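Mezzanine

A mezzanine is a partial floor set between two main floors of a building, or between the floor and the ceiling of one tall room. It doesn't run wall to wall. Part of it is left open, so people standing on it can look down into the space below, and that simple arrangement gives many halls, shops, libraries and workshops their best feature - the feeling of being in two rooms at once.

The word came into English through French from the Italian mezzano, meaning "middle". In everyday speech it overlaps with balcony, gallery and loft. A gallery is usually long and narrow and follows the walls, while a loft tends to be tucked under a roof. In a theatre, the mezzanine is often the lowest balcony, or the front rows of it.

Layout

The commonest plan puts the upper level along one side or across one end. More generous versions wrap around three or four sides and leave a well in the centre. Where the walls curve, the upper edge can follow them, and the result is wonderful to walk along, as the view of the floor changes with every step.

Headroom matters on both levels. A deep mezzanine makes the area below it dim, so designers often keep it shallow or colour the underside white. Stairs are normally placed at the end of a run, leaving the middle of the floor clear.

Railings

The open edge needs a guard. Solid parapets were favoured in older halls and give the people upstairs some privacy. Metal railings with vertical balusters let far more light through, and from below they draw a fine dark line around the room - a lovely effect against pale walls. Vertical bars are also harder for children to climb than horizontal ones. Height and spacing are set by local building codes, and a guard height of 900 millimetres, once accepted in many older buildings, may fall short of what is asked for today.

Ceilings and lighting

A two-storey room has a lot of ceiling to enjoy! Beams may be left showing, and curved ones lead the eye toward the far end in a way that flat panels never manage. Lighting has to serve two levels at once, so it is common to find several kinds of fitting in the same room: round lamps over the open part, rows of fluorescent lights farther back, and small fixtures along the beams.

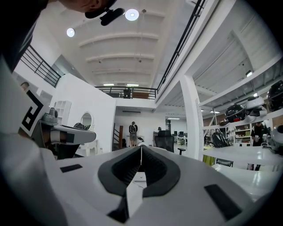
Reading time: 3 minutes

White interiors with black railings are a popular pairing. The contrast marks the edge of the upper floor clearly, and wooden furniture on the balcony, such as a cabinet, adds a bit of warmth up there.

Use

Upper levels suit quiet work, storage, seating and display. The Tiston hall, remodelled by the Dokano practice to a plan by Abimbola Ojo, has 105 square metres of gallery above its main floor, all of it open to visitors.

See also: Atrium; Balcony; Baluster; Clerestory; Gallery

Last revised 18 Jun 2021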